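Workshop Notes: The Arm Build, Part Two

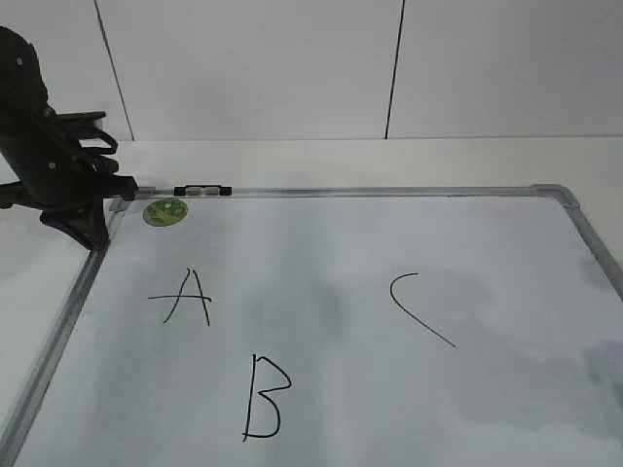
The arm at the top left corner of the practice board, with A, B and C marked in black.

Members who use the back bench at Drarkholm will have noticed the whiteboard lying flat at the tiled end. It belongs to the arm project and will be there through June. Please leave it in place, and please don't wipe the letters off. The positions in the software are tied to them, and putting them back means measuring again.

The letters are targets. A is over on the left, B is lower down toward the middle, and C is on the right. The arm is told to go to one of them, hold for a moment, and go back to its start point. We picked a whiteboard for this because targets can be moved in a few seconds, and a missed landing can be marked with a pen and measured with a ruler. It doesn't erase as well as it used to, but the marks are still easy to read.

Last time we covered the base and the shoulder. Since then the work has been on the wrist and the gripper. The first gripper was an open design from the Grasso plans, and it was too flexible. When the fingers closed on anything firm, they spread sideways at the tips. The replacement uses hooked fingers. We bolted it on, ran it open and closed 260 times with nothing in it, then went around and tightened every screw. Two had backed out. They now have thread locker on them, and we check them at the start of each session.

The controller is a Brullura board that was already in the shop's parts cabinet. It runs all the motors from one supply. We had trouble early on with the arm dropping a little whenever the gripper closed, and we spent two evenings looking for a mechanical cause. The supply was sagging. A larger one fixed it. If you are planning something similar, add up the current for all the motors moving together before you buy.

Calibration is the slow part. The routine we use now goes like this:

Bring the arm to the top left corner of the board and set that as zero.
Move to A, then B, then C, at low speed.
Measure the miss at each letter and write it in the log.
Enter the corrections and run the set again.

We have logged 132 full sets so far. The miss at A is small and steady. C is worse, as you would expect with the arm stretched farther out, and the error there changes from one session to the next. Some of that is play in the shoulder joint, which has a printed bushing. A metal one is on order from Ikwood. We would like to have it fitted before going any further with the software, so the corrections don't all have to be redone.

A word on cost, as several members have asked. The total to date is 1765 dollars, including the parts we broke and the power supply we no longer use. The motors were by far the largest part of it. Anyone building a second arm from our files should come in well under that figure, and the parts list in the project binder has been updated to show which items to skip.

Once the bushing is in, the next job is getting the arm to pick up a small block at one letter and set it down at another. After that we want it to hold a marker. That will need a spring mount of some kind, as the arm has no way to feel how hard it is pressing.

If you want to help, the build group meets at 5 p.m. on the first open evening of the month. You don't need to know any programming. Someone to read the ruler and keep the log would be useful right now, and so would anyone with time on the lathe. Safety glasses are required at the bench when the arm is powered, and the stop switch is to be kept within reach of whoever is running it.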